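Courses > Shop Robotics > Two-Arm Build > Notes 3
October - Farzana Jafri

Notes 3: Wiring, homing and the pour task

Typed up fast from the board, sorry for the shorthand. Read Notes 2 first if you missed the arm mounting session, none of this makes sense without it. Bring your own laptop, the shop one is still busy with the Trosix updates.

Where we are

Both arms on the bench. Both hands bolted on and answering commands. Head camera mount done. Software side is on the Dirkudier branch, please stop pulling from the old one. If your folder has a file called arms_old in it you are on the wrong branch.

Still to do this session:
- cable routing, both sides
- homing
- grip limits
- first try at the pour

Cable routing

Main rule - slack at the wrist, none at the base. The wrist turns more than you think. Leave a loop big enough to get 3 fingers through with the wrist at full twist, then tie down lower on the forearm. Last time we had a connector pull out halfway through a move and the hand just stopped where it was, fingers half closed. Took an hour to find.

Do not tie over the band on the forearm. Tie below it.

Check by hand with power OFF. Turn the wrist all the way one way, then all the way back. Cable should never go tight and never get between the fingers. Do the left, then the right. They are mirror images so the loop goes on the opposite side, and yes people get this wrong every term.

Power

Supply is the big Adberg unit under the bench. One switch per arm, plus the red stop button. Know where the button is before you switch anything on. One person has a hand near it whenever the arms are live. That person does not type, does not hold a phone, doesn't reach in to fix a cup.

Order: supply on, wait for the fan to settle, left arm, right arm, then start the software. Shutting down is the same list backwards.

Homing

Run home_both with the table clear. Arms go up, out, then down to the start pose. If one arm goes the wrong way hit stop, dont try to catch it. Usually it's a joint reading that flipped sign after a firmware update.

The shoulder count on the right arm should read 2,522 at home. Left one has its own number, it's on the tape on the bracket. If the right arm is off by more than 10, home again. Still off, come and get me before you go on. Do not edit the offset file to make the number look right!!

Grip limits

The hands can squeeze a lot harder than a soft drink bottle can take. Start low. Settings live in grip.yaml and there are 2 you care about:

close_speed - how fast the fingers come in
hold_force - how hard they keep pushing once they touch something

Set the force first, leave the speed alone till you have a grip that holds. Try it on an empty bottle, then one with a little water, then more. A bottle that's too full is heavy and a bottle that's empty skids away when the thumb touches it. A little water in the bottom is the easiest case so start there.

If the bottle creaks, force is too high. If it slides when the arm lifts, put the force up one step, not five.

Thumb position matters more than either number. Thumb low and coming across the front, fingers round the far side. With the thumb high the bottle tips back.

The pour task

Goal for this session is small. Right hand picks up the bottle, left hand steadies the cup, tip, stop, put the bottle down. Water into cup. That's all. We do the screw cap by hand for now, cap twisting is in Notes 5 and needs both hands working together properly.

Steps for a dry run (cap ON, always do this first):

1. Cup on the left, bottle to the right of it, both in the middle of the table with room to spare.
2. Home both arms.
3. Left hand open, fingers out, next to the cup. Don't close yet.
4. Right hand in slowly from the side. Close on the bottle. Wait.
5. Log the pose. Save it with your initials.

Then step 4 again until it's boring. Move the bottle a bit each time so you aren't just replaying the same motion.
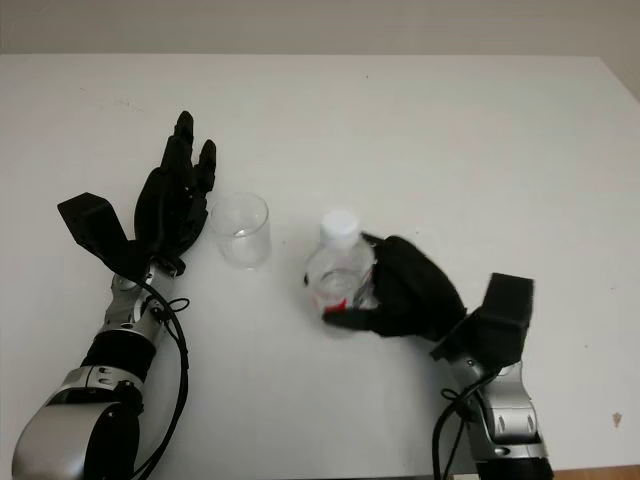 Fig. 1. Step 4 with the cap on. Right hand closed on the bottle, left hand open beside the cup.

Things to look at on your own setup against Fig. 1: where the thumb sits, how near the open hand is to the cup, and the cable coming off each wrist. If your left hand is already touching the cup at this stage back it off, almost every knocked-over cup we had last term came from starting too close.

Clear cup and clear bottle are both hard for the camera. On a white table they are worse. If the Lightfoot tracker keeps losing the cup, put a strip of colored tape round the rim for now and make a note of it in your log. We will deal with it properly later.

Log sheet

For each try write down: force, speed, where the bottle started, did the grip hold, anything odd. One line each. "It worked" is not a line.

For next time

Have five clean dry runs saved before you take the cap off. Bring towels. Read the section on wrist limits in the arm manual, the tables at the back too. Groups sharing a bench need to sort out who has it in the evening, the shop closes at 10 and the arms have to be homed and off before then.

Questions to me by email or catch me at the bench.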